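The Barndale set comes as 13 clear plastic food containers in four sizes, each with a snap lid, and costs $30. I bought it in December to replace a cupboard full of takeout tubs and have used it most days for lunches, leftovers and dry goods.

The lids are the best part. They are one piece, with a soft gasket that pulls out for cleaning, and they close with a press at each corner. I filled the medium size with soup, closed it and carried it on its side in a backpack for a week of commutes. It leaked once, when I had left a grain of rice under the gasket. The large size has more flex in the middle and I would not trust it with liquid.

Dishwasher use has been fine on the top rack. After one run on the bottom rack a small lid came out with a slight bow. It still closes, but you have to push down on one side first. The instructions do say top rack only.

Tomato sauce stains, as it does with all plastic. Chili left overnight put an orange ring in one medium container that baking soda paste mostly removed. For reheating I move food to a plate. The maker allows the microwave with the lid off, but the walls get soft and hard to grip.

Stacking is where the set falls short. The two smaller sizes nest well. The large ones stick together if they are put away damp, and I have had to run warm water over them to get them apart. Lids do not clip to the bases for storage, so they need their own bin. 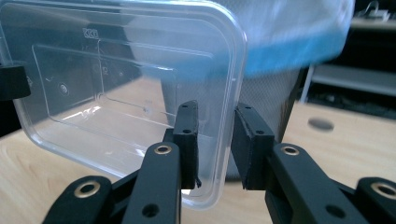 By Eduardo Panganiban | Kitchen and Storage | 2026-04-11

The molded ridges on the bottom panel catch food. Oatmeal dries in them and takes a brush to get out. A plain flat base would be easier to live with.

I also own an older set from Erker, in glass. It cleans up better and does not stain, but a full one is too heavy to carry to work. If most of your food stays in the fridge at home, buy glass. If you pack lunch, the Barndale set is good value, and I would buy it again for the two middle sizes alone. Replacement lids are sold singly on the maker's site, though the small size was out of stock both times I looked.

Rating: 4 out of 5

Related reviews
Michailidis salad spinner, large
Jenodo countertop compost bin
Erker glass storage set, two years on
Shelf liners for deep cupboards

Last updated: same day as publication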